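**Re: [gripper-sw] left/right assignment and the new segmenter**
From: Vasilis Gashi
Date: August 21, 2019

Pao-chu Kwan wrote:

> Hi all,
>
> The new labeler in Girnitus is ready to merge. It does three things the old one didn't: it reads the unit sticker to decide left or right, it cuts an episode into phases from the finger opening alone, and it fits the bed plane from the mapping pass so we can drop the hand-entered surface height.
>
> I ran it over the Hondham clothes-folding set, 2196 episodes, and it finished without a single rejected file. I'd like to make it the default in Hsieh and retire the manual pass. Objections by the end of the week please, otherwise I'll press the button.
>
> Pao-chu

I object, or at least to two thirds of it.

"Finished without a single rejected file" is the part that worries me. The old labeler threw out files all the time, and most of what it threw out deserved it. A tool that accepts all 2196 either has much better data than we've ever had or has stopped checking. I pulled 26 episodes at random and went through them by hand last night. In 9 of them I disagree with the phase cuts, and I don't mean by a few samples.

Taking your points in order.

> it reads the unit sticker to decide left or right

I like the idea and I don't trust the implementation. The sticker is upside down to the lens and sits near the edge of a fisheye, where everything smears. You undistort first and then decode, fine. But when the decode fails you fall back to "same as previous episode". Why? If an operator swaps hands between episodes, and they do, the fallback carries the wrong label forward until the next good read, and the log shows nothing. I'd much prefer a hard failure. Write "unknown" and let somebody look at it. The mirrored action is poison for a two-handed policy and we spent most of November finding that out the slow way.

Also, the code part and the printed side character are read by separate functions, and if they disagree the code wins silently. Please at least print a warning.

> it cuts an episode into phases from the finger opening alone

This is the one I'd block on. Finger opening is a fine signal for picking up a block. For cloth it's a bad one. Fingers close on thin fabric and the opening is almost the same as closing on air. In the episodes I disagreed with, the segmenter called a grasp when the operator was just resting with the fingers nearly together, and then called the real grasp a "regrasp". Everything after that is off by one phase.

Dark trousers make it worse. The optional image check looks for texture between the fingertips, and black fabric gives it close to nothing to work with. I turned the check on and the numbers didn't move. I tried raising the gain on the patch and got noise. If you want to keep this approach, use finger opening together with the wrist velocity from the pose track. Slow plus closed is a decent guess at a grasp. Closed by itself is a coin flip.

> it fits the bed plane from the mapping pass

This works better than I expected, I'll give you that. The woven mat has fine ribs all over it, so the tracker gets plenty of corners. My complaint is with repetition. Parallel ribs all look alike, and a feature matcher will happily slide along by one rib and be very sure of itself. I saw 2 episodes where the track jumps sideways during a fast move and never comes back. The plane fit still looks perfect, naturally, since sliding along a plane keeps you on it. So a good plane residual tells us nothing about whether the pose is right. Can we please stop putting it in the summary table as "tracking quality"?

The window is the other thing. When it takes up a good part of the view it's close to pure white and the exposure follows it. I would mask saturated pixels before matching. Zosanham has a mask function already, in the old calibration folder, and it's ugly but it runs.

What I'd agree to merge now:

- the plane fit, with the residual renamed
- the sticker reader, with "unknown" in place of the fallback
- nothing from the segmenter until it handles cloth

And keep the manual pass in Hsieh for one more round. I know it's dull work. I'm doing a share of it and will keep doing so.

One request for whoever reviews the branch: don't test on the block-stacking set. Everything passes on block-stacking. Use the bedroom episodes, with the second unit in view in some of them. I'm not convinced the finger detector only ever picks up its own yellow fingers - the other unit has yellow parts too, and the color threshold is the same for both. I haven't caught it making that mistake yet, but I only looked at 26.

Stills from the bedroom episodes are below so we're all arguing about the same thing. I've left them raw, no undistortion.

Vasilis
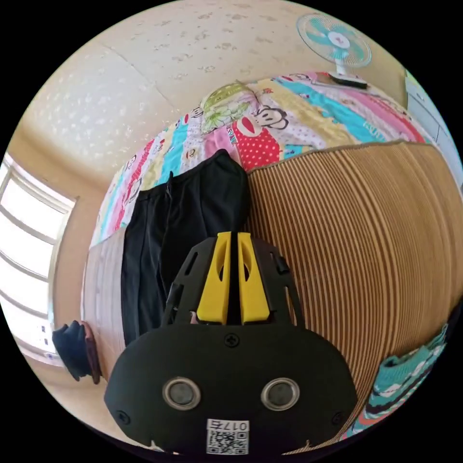
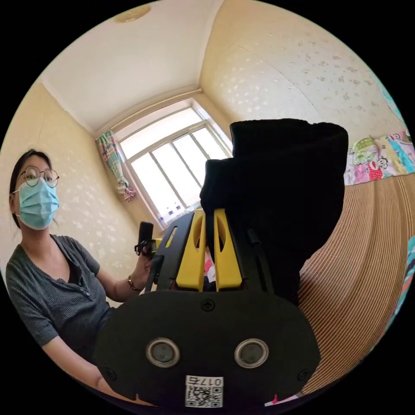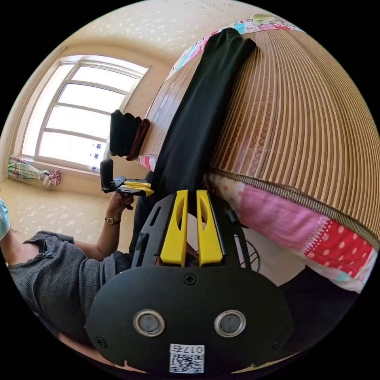 *Raw wrist views, unit 017: dark cloth, ribbed mat, bright window. Second unit in view in the last two.*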